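# Avis de décès : combien de lignes, et on paie quoi au juste ?

**birnska44** – mardi 17 octobre

Bonsoir à tous, je me lance parce que je tourne en rond depuis hier. Ma tante est partie dimanche et c'est moi qui rédige l'avis pour le journal (je suis la seule de la famille à « savoir écrire », paraît-il…). J'ai tout mis : sa jeunesse à Nellavcombe, ses trente ans de chorale, les neveux, les petits-neveux, le chien. Total : 2 854 signes. Le journal me demande 594 euros ! Et la maison Cisari, qui s'occupe des obsèques, me propose un modèle tout fait de 300 signes. C'est sec comme un faire-part de banque. Vous feriez quoi ?

**nurmi_b**

Toutes mes condoléances. J'ai fait le long pour mon père et je ne regrette pas un centime. Des gens qu'on avait perdus de vue sont venus parce qu'ils avaient reconnu l'histoire du bateau dans le texte. Un avis court, on le lit et on tourne la page.

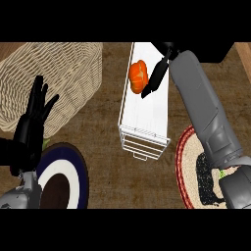 **birnska44**

Est-ce que je dois citer tous les petits-neveux par leur prénom ?

**vieuxplomb**

Les prénoms des enfants, oui, et pour les suivants « ses neveux et petits-neveux » suffit largement, tout le monde s'y retrouve.

Par contre pas d'accord avec nurmi_b. Dans le journal on met le nom, l'âge, la date, le lieu et l'heure de la cérémonie. La vie, on la raconte à l'église ou autour du café après. J'ai vu des familles se fâcher jusqu'en février pour un cousin oublié à la quatrième ligne.

**nurmi_b**

Elles se seraient fâchées pour les fleurs, tes familles ! Et tout le monde ne peut pas venir à la cérémonie, ma marraine avait découpé l'avis et le gardait dans son missel.

**clementine_du_bas**

Moi j'ai coupé la poire en deux : version courte dans le journal, version longue imprimée et distribuée à la sortie. Demande aussi si l'avis en ligne est compris dans le prix, chez nous il fallait le réclamer.

**birnska44**

Merci, ça m'aide vraiment. J'ai taillé ce soir, je suis à 1 574 signes – la chorale reste, Nellavcombe aussi. Le chien, j'hésite encore.

**vieuxplomb**

Garde le chien, va.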